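Haugland Table Linens
About Us

If you've found your way to this page, you probably have a stain on a tablecloth, a wedding coming up, or a drawer full of your grandmother's napkins that you can't bring yourself to give away. We're glad you came, whichever it is. We launder, mend, press and rent table linens out of a low brick building in Fleltilwood, and we've been at it long enough that some of our customers were first carried in here on somebody's hip.

The business was started by Halvard Haugland, who had worked for years in a hotel laundry and had strong feelings about starch. He believed that a napkin should stand up when folded and lie down when asked, and that most napkins did neither. He began with 2 washing machines and one very heavy iron, taking in cloths from the restaurants along Traren Street and walking them back himself in the evening, over his arm like a waiter. The iron is still on a shelf by the front counter, and yes, you may pick it up (use both hands, please!).

Halvard retired to his garden and his accordion some time ago, and the shop passed to Hedvig Grønli, who had come in one summer to help with the folding and somehow stayed. Hedvig kept the name on the sign, kept the starch recipe, and got rid of the old boiler, which everyone agreed was overdue. She is the person you'll most likely get when you call, and she'll want to hear the whole story of your tablecloth, so make yourself comfortable. 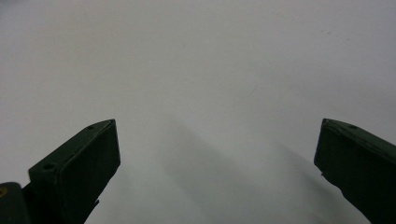
What we do has grown a little over the years. The rental side began when a neighbor's daughter got married and the cloths she'd ordered arrived in the wrong size, and we lent her everything we had in the back. Word got around. Today we keep 1000 napkins ready to go out, along with 76 round cloths and 73 long ones, in white, ivory, oatmeal and a deep blue we call Hindar, after the lake where Hedvig spent her childhood summers. We're asked every spring whether we'll add a blush pink. We're still thinking about it.

Mending is the part of the work we love best, and it's mostly in the hands of Maarja Lill. She can darn damask so that you have to hold it up to a window to find the place. She'll also tell you kindly when a cloth has come to the end of its life as a cloth, and she'll help you think of what it might be next: a set of tea towels, a christening pillow, the lining of a bread basket. Please don't trim loose threads or try to glue anything before you bring it in. Just fold it up as it is and let Maarja have a look.

Stains are Sølve Kvam's department. Red wine, candle wax, beet juice, the mysterious brown ring that appears on linens kept in attics, he has met them all and keeps a notebook on most of them. If you've just had a spill and you're reading this in a panic, blot it with cold water, don't rub, don't put salt on it whatever your aunt says, and call us in the morning.

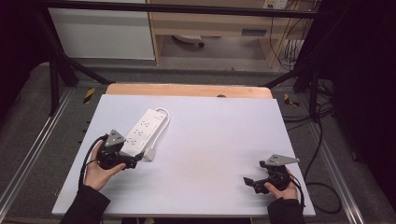 A power strip on a white board, with a pair of black hand-held grippers.

Deliveries are made by Tormod Skjelbred, who knows the back door of every church hall between here and the county line and will happily carry the boxes up the stairs for you. He picks up again after the event, and you don't need to wash anything or even shake out the crumbs, although he does ask that you look for forks. We mail back a surprising number of forks.

Once a year, in April, we open the workroom for a folding evening. There's coffee, there's cake, and Hedvig teaches the fan, the envelope and the bishop's hat to anyone who'd like to learn. It costs nothing and beginners are more than welcome. Bring a napkin if you have one you're fond of, or borrow one of ours.

For large parties, it's best to get in touch as early as you can, especially if you have your heart set on the blue. For mending, just stop by the counter whenever the door is open. There's a bell, and if we don't come right away it's because the presses are running, so give it another ring.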